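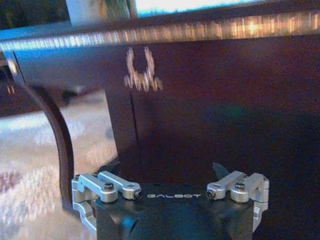 Last changed: September 13, 2024

Opening checklist for the soft play hall, Munwood Family Center

This list is for the person who opens the hall in the morning. Please do it in the order written, before the first family comes in. The comments under the points are from me (Jussara Bittencourt) and from Ronaldo Fagundes, who does the weekend openings. If you write a comment on the paper copy, put your initials, so we know who to ask.

Mark each point OK, NOT OK or CLOSED. "Closed" means the part of the hall is locked with the red chain and the sign is hanging on it. A chain without the sign is not closed.

1. Entrance and shoe area

1.1 Front gate closes by itself and the latch catches without pushing.
Comment: The latch was adjusted in December and again in spring. Open the gate completely and let it go. If you open it only a little, it always catches, and then you did not test it. JB

1.2 High handle on the gate is tight.

1.3 Shoe racks stand firm against the wall, both screws in.
Comment: Children climb on the rack to reach the window. Please pull the rack toward you with your full hand, not with one finger. RF

1.4 Floor is dry, mat lies flat, no corner is rolled up.

1.5 House rules are hanging and can be read.
Comment: The height limit for the toddler corner is on the second sheet. Somebody takes this sheet down for photocopying and forgets to bring it back. JB

2. Toddler corner (under 3 years)

2.1 All foam blocks checked on every side. No open seams, no foam to be seen.
Comment: The long block with the arch has a repaired seam underneath. The repair is good but you must turn the block to look at it. If the thread is loose in any place, take the block out and put it in the store room. Do not use tape. Small children pull the tape off and put it in the mouth. JB

2.2 Low wall around the corner stands closed, velcro holds on all joints.

2.3 Ball pool: run both arms through the balls down to the floor, along all the sides and through the middle.
Comment: I find hair clips, raisins, one time a house key. Wear the gloves from the first aid cupboard. RF

2.4 Broken or flat balls are taken out.
Comment: The new balls are from Skivon and they are a little harder than the old ones. We bought 300 and they are mixed in already. When one cracks, the edge is sharp, so please press on the balls you doubt. JB

2.5 Activity panel: the turning wheels move freely and no finger can go behind them.

3. Big climbing frame

3.1 Walk through all levels yourself, also the top one.
Comment: I know it is not comfortable for tall persons. But two of the problems we had this year could be seen only from inside. Take off your watch and rings first. JB

3.2 Padding on posts is complete and cable ties are cut short, with the end turned away from the children.
Comment: Feel with your palm. A badly cut tie scratches like a cat. RF

3.3 Nets have no holes bigger than the normal mesh. Pull at the corners.
Comment: The net beside the rope bridge is the older one and it is becoming soft. Hudham will bring us an offer for a new one. Until then please look at it twice and write the result even if it is OK. JB

3.4 Rope bridge: knots tight, no fraying on the side where the feet go.

3.5 Rollers turn, and the covers are not split at the ends.

3.6 Crawling tunnel: windows are clear and fixed, nothing is lying inside.
Comment: Socks. RF

4. Slides

4.1 Surface is smooth over the full length. Go down slowly with your hand on the joint.

4.2 Landing mats are pushed close to the slide end.
Comment: They move a little each day. In the evening there can be a gap where a foot goes in. Please check it also after lunch, this is not only a morning point. JB

4.3 Wave slide: the sign "one child at a time, feet first" is hanging at the top.

4.4 Closed slide: look through from below with the flashlight.
Comment: Flashlight is in the drawer by the cash desk. If the batteries are weak, change them and do not put it back for the next person. RF

5. Café side and party rooms

5.1 High chairs: straps complete, buckles click, trays clean underneath.

5.2 Hot drinks are served only on the café side of the white line. The line can be seen.

5.3 Party rooms: tables locked in the open position, no pieces of balloon on the floor.
Comment: After a birthday party the balloon pieces go under the heater. Please bend down and look there. JB

5.4 Emergency doors are free from inside and outside. Strollers do not stand in front.
Comment: On rainy days the parents park them exactly there. Ask them in a friendly way, most people move them at once. RF

5.5 First aid box is sealed. If the seal is broken, check the contents with the list in the lid.

6. If something is NOT OK

Close the part first and write afterwards. Then call the desk phone and tell the person on duty. Small repairs we do ourselves, but everything that carries weight — posts, platforms, nets, bridge — goes to Endale, and they must answer us within 48 hours. The part stays closed until the repair paper is in the folder. A telephone promise is not enough, also when the hall is full and the parents are asking.

If you had to close the closed slide or the rope bridge, please put the small notice at the cash desk too, so families know it before they pay.

Filled lists go in the blue folder behind the desk. Annual pass questions do not belong in this folder, please use the tray next to it.

Checked by (initials): ______
Hall opened at: ______
Parts closed today: ______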